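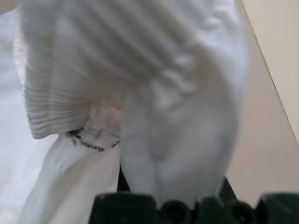
Item 4, gripper on white knit, ribbed cuff at upper left.

Pre-purchase inspection checklist, garment handling cell
Site: Sundbridge, finishing room
Filled in by: Rin Hayashi
Checked by: Khalil Qudah
Date: 9/13/26

1. Floor space marked and free of cables
OK. The tape near the door must be renewed before the second cell arrives.

2. Emergency stop within reach of the operator
OK from the left side. From the right side the arm of a short person does not reach it. Please include a second button in the Pedel quote.

3. Guarding and warning signs
Not OK. The sign is only in English. Princess Soriano will ask for the Spanish one.

4. Fingertips suitable for knitted fabric
OK with comment. The knit is pulled taut just above the fingertips. For white goods I would like to have a spare set of tips in the budget, because any dirt on them will show. Atanasov asks 277 for one set, Salau asks 300. The Salau price includes the screws.

5. Seams and dark stitching
To be discussed. We have no written limit for how hard a seam may be pulled. I cannot sign this point without it.

6. Wrist camera, cover and cleaning
OK. Cleaning cloths are not in any budget line. Small money, but it was forgotten also in February.

7. Spare parts list received
Partly. 10 positions have no price. Florence Girard has written to the supplier.

8. Training hours planned
Not OK. The plan counts one shift only.

Budget remark: the yearly service is quoted at 454 per visit, travel not included. Cayetano Goicoechea wants to know the travel cost before he approves the order.

Result: points 3, 5, 7 and 8 stay open. Order on hold until they are closed.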